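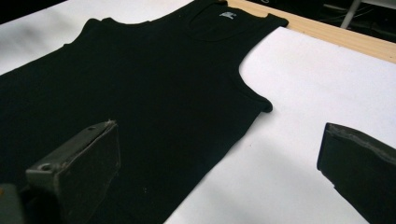
Speaker notes, "Wear it out: keeping everyday clothes going"
Litthorpe Library, Monday night session

Slide 1 (title, leave it up while people find seats)

Hi everyone, thanks for coming out on a Monday. I'm Najwa Abou Jaoude, I ran the alterations counter at Mascombe for 16 years, and these days I mostly fix my own family's stuff and whatever the neighbours leave on the porch. Say hi to Ziad at the back, he's got the handouts and the spare needles.

(Wait for the latecomers. Don't start on the wash stuff until the door's shut, the hallway is loud.)

Tonight is about plain clothes. T-shirts, singlets, trackies, school polos. I get asked about wedding dresses and leather jackets all the time and I love them, but you wear those twice a year. The cotton top you grab every second morning is the one that cops it.

Slide 2 (the colour chart)

Start with fading, because that's what people put on the sign-up sheet. Black especially!

Ask the room: who washes darks in hot? Hands up, no shame, my husband did it for years.

When black cotton goes that sad brownish grey, some of it is dye leaving the fabric and some of it is fuzz. The surface gets roughed up in the machine, tiny fibres stand up, and they scatter the light so the whole thing looks paler than it is. So you've got two jobs, keep the dye in and keep the surface smooth.

Things to say here:
Inside out, every time. Cold wash, short cycle.
Don't overstuff the drum. I know. I've got teenagers, I know.
Zips done up before they go in. An open hoodie zip is basically a cheese grater.
Less powder than you think. If your darks come out with white streaks, it's undissolved powder, and a second rinse usually sorts it.
Dry in the shade. Our sun will take the colour out of a shirt over one January if you leave it on the line all day.

Somebody will ask about vinegar. My answer: a splash in the rinse won't set the dye, whatever your nan says, but it can help shift leftover detergent. Never with bleach. Say that bit twice.

Slide 3 (the stretched neckline)

This is my favourite section so try not to run over.

Necklines go for three reasons, mostly. Wet weight on a hanger, pulling the thing off over your head by one side of the collar, and elastane that's had too many trips through a hot dryer. The first two you can fix tonight by changing what you do. Lay knits flat or fold them over a rack. Take tops off from the hem up.

If it's already gone wavy, try steam before you unpick anything. Lay it on the ironing board, pat the neckline back into shape with your fingers, hover the iron and let it steam, then leave it alone until it's cold. Don't push the iron along, that's how you stretch it further. It works on cotton rib more often than you'd expect and on synthetics hardly ever.

(Demo with Ziad's old footy shirt. Iron is on the left, check it's got water in it!)

Slide 4 (stitching)

Ballpoint needle for knits, please. A sharp needle can cut the loops and then you get those little holes next to the seam that you blame on moths. Handouts have the sizes.

For a popped hem, a small zigzag on a home machine is fine. By hand, use a herringbone stitch and keep it loose enough to give. Then pull the hem sideways before you tie off. If the thread snaps now, better now than at school drop-off.

Underarm seams: go back over the old line and carry on a bit past the split at both ends. People stop right where the hole stops and it opens again in a week.

Eren story goes here. Short version! My nephew Eren had one grey t-shirt he would wear to everything, and I mean everything, cousins' christenings included. I fixed that shirt 9 times. By the end the left side seam was more my thread than theirs. He's grown out of it now and it's a polishing rag, and it's a very good polishing rag. The point, if there is one, is that each repair took me under 10 minutes with the telly on.

Slide 5 (when to stop)

Be straight with people. Some things aren't worth it. Hold the fabric up to a window, and if you can see daylight through it across the shoulders, it's tired all over, and a patch will just tear away from the thin cloth around it. Cut it up. Pillow stuffing, cleaning rags, ties for the tomatoes. T-shirt strips are brilliant on tomatoes, they don't cut into the stem.

If it's in good nick and you just don't wear it, wash it and pass it on. Don't give the op shop your stained ones hoping they'll deal with it, they end up paying for the bin.

Slide 6 (buying)

Quick one. Before you pay for a basic top, turn it inside out in the shop. Look at the seams where the strap or sleeve joins. Tug the neckline a little and see if it comes back. Scrunch a handful, let go, and look at how creased it stays. Then read the care label, and if it says hand wash only, ask yourself if you're really going to.

Price is a poor guide, I've unpicked dear ones that were sewn worse than the supermarket multipacks.

(If running late, drop the bit about yarn weights. Nearly half the last group glazed over at that part anyway.)

Questions

Likely ones:
Deodorant marks on dark fabric: rub with a dry bit of the same garment, or a clean stocking. The stiff yellow stuff is different, soak in cool water with an enzyme soaker first.
Re-dyeing: yes for cotton, the stitching will often stay the old colour because it's polyester. Do it in a bucket you don't love.
Pilling: fabric shaver, garment flat, light hand.
Chlorine: rinse straight after the pool. Straight after.
Iron on a printed logo: turn it inside out or put a tea towel over it.

Wrap-up

Mending table is in July, same room, bring one thing and only one thing. Ziad has the list, put your phone number down clearly this time, we couldn't read half of them. Needles are on the back table next to the biscuits. Ask Ziad to unplug the iron.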